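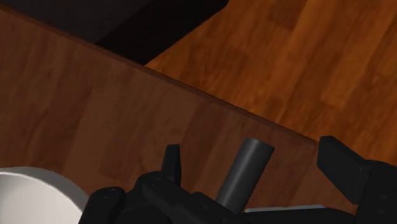 Unit 5: Reading a Furniture Survey
Notes for the evening group. Instructor: Yvonne Treloar

Most of you came in with the Wornside survey printed out, so we start there. Its headline finding is that people who own solid wood tables are happier at home than people who don't. I have my doubts, and by the end of the unit I hope you'll have your own.

Who answered?
The survey reports 2,827 replies. That sounds like plenty. Look at page two, though, and you'll find the questionnaire went out with a store newsletter. People who read furniture newsletters tend to like furniture. A large sample drawn from the wrong crowd is still the wrong crowd, and making it larger won't help.

What were they asked?
"How much does your table add to your home?" The lowest answer on offer was "a little." If you think your table adds nothing, you have no box to check. The report then says 98 percent of owners feel their table improves the home. I'd like to know what the other two percent did. Left it blank, I suppose.

Compared with what?
Table owners scored higher on "comfort at home." They may also have bigger homes, steadier jobs and more free evenings. The report didn't ask about income. Rozália Rácz raised this in the July session and I haven't heard a good reply yet.

The Gikora follow-up
This one used 800 households picked from an address list, a better start. It doesn't say how many refused to take part. Until we see that number, treat the result as a maybe.

For next time
Read the Oláh handout, pages 5 to 9. Find one survey claim in a magazine or on a package and write half a page on who was asked, what the question was, and what got left out. Please don't write "more research is needed." Say which research.

Tia Holroyd has the spare copies.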